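Project Report: Open Day at the Plomine Lab
Submitted by Jana Kramer
Course project, Introduction to Automation
3 December 2020

1. Why we went

Our project asks how much of an ordinary kitchen chore can be handed to a robot arm. Up to the point of the open day, our answer had been assembled entirely from reading, and our instructor, Ruth Rengifo, wrote "have you met one?" in the margin of our draft. So we signed up for the open day at Plomine, a small lab that trains arms to handle household objects.

2. What we were shown

The visit began with slides. The lab has 3,976 recorded runs of simple tabletop tasks, and we were told this number twice, once by the presenter and once by the poster behind her. A typical run lasts well under a minute, which is long if you are standing and waiting for a mug to be picked up.

After the slides we moved to the work tables. Each arm has a two-finger gripper and a camera near the wrist, and a screen beside the table shows visitors what that camera gets. I had pictured something like a person's view of a table. The camera looks straight down from very close, so a tall object turns into a base with some lumber pointing at you. It took me a while to recognize a mug stand I would have known instantly from a chair.

The task at our table was to take a mug and hang it on a peg of the stand. Visitors could drive the arm themselves with a handheld controller. I had 300 seconds. My grandmother can unload a dishwasher in that time and complain about it too. I used most of mine getting the fingers turned the right way, and then I was asked to hand over the controller so the line could move.
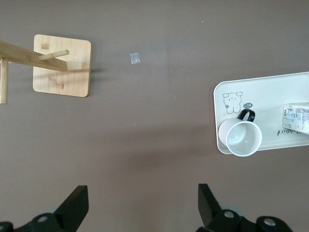
Figure 1. Wrist camera view of the mug task: stand at left, mug with black handle on the tray at right, gripper open.

3. What we learned

The hard part is the handle. Closing on a mug is fairly forgiving, but to hang it you have to know where the loop is and which way the peg points, and the peg in Figure 1 sticks out at an angle. Our draft had covered this step with the words "and then places it."

Shadows also matter more than we expected. The arm of the stand throws a long one across its own base, and on the screen I steered by the shadow for a good ten seconds before noticing.

4. Changes to our project

We have dropped the dishwasher. The new plan is one mug, one stand and one peg, with a written test procedure, to be finished in March. Our budget request goes from $310 to $246, the first time any figure in this project has gone down. Ruth Rengifo has approved the change and crossed out her note in the margin.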